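Section 5: Draining and storing large plates in the Trolletti basket

This section of the Stulcombe Hall kitchen guide applies to the Trolletti perforated basket supplied with each Ellery worktop set. It should be read together with Section 2, which covers assembly of the trolley and fitting of the handle strips. The basket may be used on the trolley or on any flat, stable surface. It is intended for rinsed crockery and for dry storage. It is not intended for carrying crockery between floors.

5.1 Before use

1. Remove the basket from the trolley by lifting both handle strips together.
2. Shake out any crumbs or grit over a bin, then wipe the floor of the basket with a damp cloth.
3. Wash the basket by hand in warm soapy water. The water must not be hotter than 60 °C.
4. Check that the perforations are clear. A soft brush may be used on any that are blocked.
5. Dry the handle strips thoroughly before lifting the basket again.

Note: Grit left in the bottom of the basket can mark the foot of a plate. Users are asked to repeat step 2 whenever the basket has been standing on a worktop or near tools.

5.2 Placing a large plate 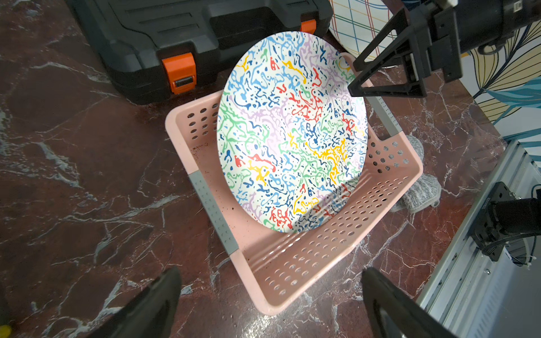
Large serving plates should be stored on edge, one to a basket. A plate laid flat across the rims is easily knocked and must not be left in that position. The correct arrangement is with the plate tilted upright and its rim resting against the far upper edge of the basket, as with the squiggle-patterned plate shown, so that the decorated face is turned upwards and can be inspected without handling. Brown specks such as those on the floor of this basket should be removed in accordance with 5.1 before the plate is put away for any length of time.

1. Stand the basket on a level surface with one short side facing the user.
2. Hold the plate by its rim with both hands.
3. Lower the bottom edge of the plate to the floor of the basket. Do not drop it into place.
4. Lean the plate back gently until the rim meets the far edge.
5. Release one hand first and confirm that the plate does not slide before releasing the other.

Caution: Marble worktops are slippery when wet. Wipe the surface dry before setting the basket down, and do not push a loaded basket along it.

Caution: Do not stack a second plate in front of the first. Glazed decoration is liable to scratch where two plates touch.

5.3 Keeping the surrounding area clear

Toolboxes and cases are to be kept closed while crockery is being handled, with all latches fastened. They should be returned to the Olstead cupboard when work in the kitchen is finished. Cloths may be kept beside the basket but should not be wedged under it, as this will cause it to rock.
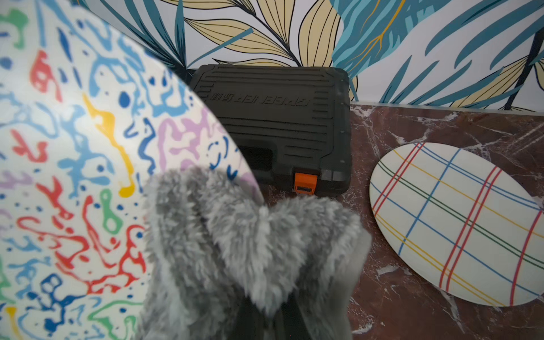
Fig. 2. Patterned plate, with black carrying case and orange latch behind.

If a case has to remain on the worktop for a short period, allow enough space for the plate to be lifted clear without touching it. The case must never be used as a support for a plate.

5.4 Removing the plate

1. Steady the basket with one hand.
2. Grip the rim of the plate at its highest point and bring it forward to the vertical.
3. Take hold with the second hand and lift straight up.
4. Examine the rim for chips. Chipped plates are to be withdrawn from use and reported to Angharad Pugh at the kitchen office.

Replacement baskets and handle strips may be requested from Arwel Pugh in the stores. Please quote the section number and state whether the left or right strip is required.

Section last revised December 4, 2025.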